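Benby Home Forum > Moving and Storage > Box strength, reused single-wall boxes

hailu_north
Posted 2024-11-20
I'm packing a one-bedroom flat for a move in February and have a stack of used single-wall cardboard boxes from Mukel orders. The printed stamp on the bottom gives an edge crush rating and a maximum gross weight. Does that rating still mean anything on second use, or should I buy new? Stack height in the van will be four or five boxes.

Iltside_Freight
The stamp applies to a new box, sealed, at normal humidity, with all flaps intact. Each of those conditions matters. Board loses a good part of its stacking strength in damp air, and a crease down a vertical corner costs more than any amount of scuffing on the panels. The corners carry the load. Check those first and ignore the rest.

For a stack of four, put reused boxes in the top 2 layers only.

paperweight80
I disagree with the top-layers rule. I have moved twice on reused boxes, full height, no failures. What matters is fill. A box packed tight to the lid passes load through its contents and the walls do very little.

Iltside_Freight
That works for books or folded linen. It does not work for soft goods, which compress under load and leave the walls to do everything. Two moves is also a small sample.

hailu_north
Mine are mostly soft goods and bedroom odds and ends, so the second case applies. I'm sorting on the bed one room at a time. The type of box I mean: 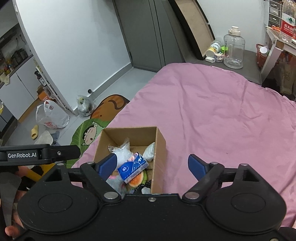
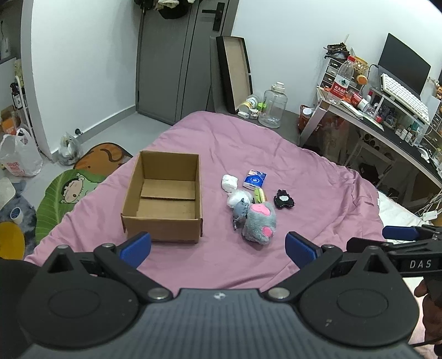 Plain brown, open top. Weight won't be a problem with this sort of load. Crushing might be.

tapegun_412
For light soft goods I'd skip the rating and look at closure. An open-top box has no lid panel to hold the walls square, so anything stacked on it pushes the long sides out. Options in order of cost:

Cut a sheet of cardboard to the outside dimensions, lay it over the top, and tape down all four sides.
Put the open box inside a larger one that closes.
Load it last, with nothing above it.

I use the first. Run the flutes parallel to the short side so the sheet spans the shorter distance.

paperweight80
Cutting lids for every box takes longer than driving to the store for new ones. Put soft goods in bags and fill the gaps between furniture with them. No stacking question at all.

Iltside_Freight
Bags are fine in a private van. Many carriers won't take them loose, so read the terms before booking. On the lids: water-activated paper tape holds to clean board much better than plastic tape, but it needs a dust-free surface – wipe old boxes down first.

hailu_north
Private van, so both would work. Would you store the boxes flat until February, or can they stay made up? The only space I have is an unheated hallway.

tapegun_412
Flat, off the floor, in a closed plastic bag. Made-up boxes in an unheated hallway will take on moisture from all sides. Bring them into a heated room for about 2 days before you pack.

Iltside_Freight
Agreed on storing them flat. Fold along the existing score lines only. If a box has already been folded the wrong way, use it as lid material.

paperweight80
Still bags for me, but if you do cut lids, change the blade often. A dull one crushes the flutes along the cut.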